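Search posts
Search

Ulises Chávez
2019-11-24

Writing up where the sorting project stands, in a few posts, for the people who asked at club night in Odley.

The task for our team is small parts. The arm has to pick a part off the table and drop it in the right bin, and it has to do that for 30 picks in a row without a person touching anything. Our best run so far is 22.

We split the work in two. Gönül Oral has the gripper and the wiring. I have the pick angles and the scoring sheet. The two first-years label pictures, and they have done 266 since we started.

Parts come out of the spares drawer: push-button switches, capacitors, a few terminal blocks. Switches are harder than I expected. The cap is round and the contact block is square, so where the fingers close changes everything. Close on the cap and the part swings. Close on the body and it mostly stays put.
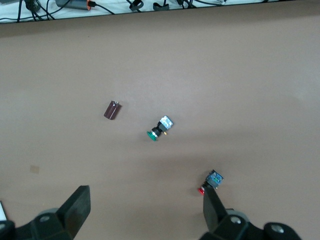
Capacitors are a different problem. They are short and they roll. We slowed the last bit of the approach and that helped more than any change to the fingers. It costs us time — a full run now takes 245 seconds, and the limit at Plorholm is 300.

We tried starting with the parts close together and it went badly. The arm would go for one switch and bump its neighbor with the other finger. Gönül wants a rule that picks the most isolated part first. I want to fix the finger opening first. We are doing hers, she had the code written already.

Numbers from this week: 74 picks tried, 51 good, 23 dropped or missed. Most of the misses were on the right side of the table. I think the calibration is off over there but I have not proved it.

Next up is redoing the calibration, then a full run with the parts shuffled by somebody outside the team. The Akgül team offered to do the shuffling if we do theirs. The regional is in March, so there is time, but the lab is closed for some of it.

If you have a spare tray of old switches, any size, leave it on the shelf by the door with my name on it. Working or dead doesn't matter.

We use cookies to remember your settings. Accept | Manage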